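Pen cup

A pen cup (also pen holder, pencil cup or desk cup) is a small open container that keeps pens, pencils, markers and similar tools standing upright on a desk or table. It belongs to the group of desk accessories, together with the letter tray and the paper clip dish.

Form and materials

Most pen cups are round, but square and six-sided ones are also common. The usual height is 10 cm. A lower cup tips over easily when long markers are put in it, and in a higher one short pencils disappear. Cups are made from wood, glass, ceramic, plastic, leather and metal. Wire mesh became popular in offices because it is light and does not collect dust at the bottom so quickly. The rim of a mesh cup is normally rounded, so that the cut ends of the wire do not scratch the hand.

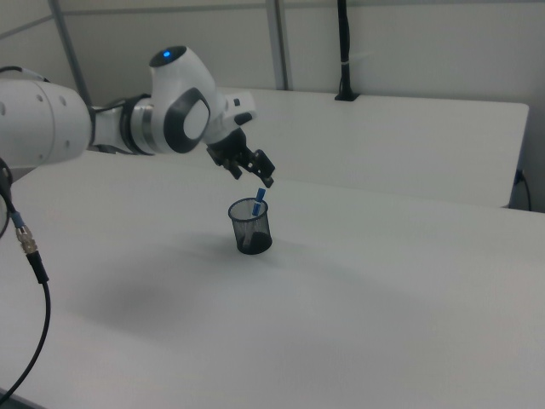

A mesh pen cup with a blue marker, on a white table.
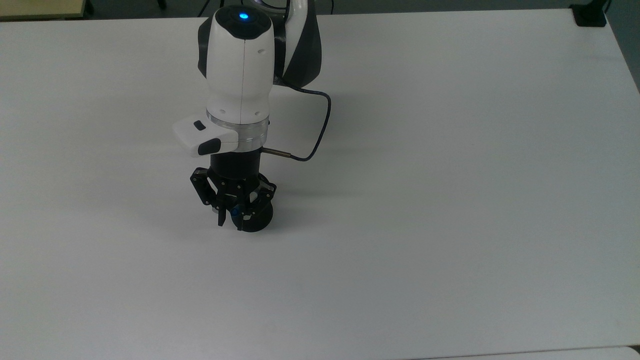
Some makers sell the cup as part of a set. The Prandent desk series has 12 pieces, and the cup from it can be bought separately. The Multden cup is divided inside into 2 parts, one for pens and one for scissors or a ruler.

Use

Markers with a cap are often stored with the tip down, which keeps the ink near the tip. Fountain pens are stored with the nib up. On shared tables the cup is usually placed near the middle, where it can be reached from all sides.

Collecting

Older ceramic and glass cups are collected in several countries. The Avotiņš collection lists 456 cups, the greater part of them ceramic.

See also: Desk organizer, Pencil case, Inkwell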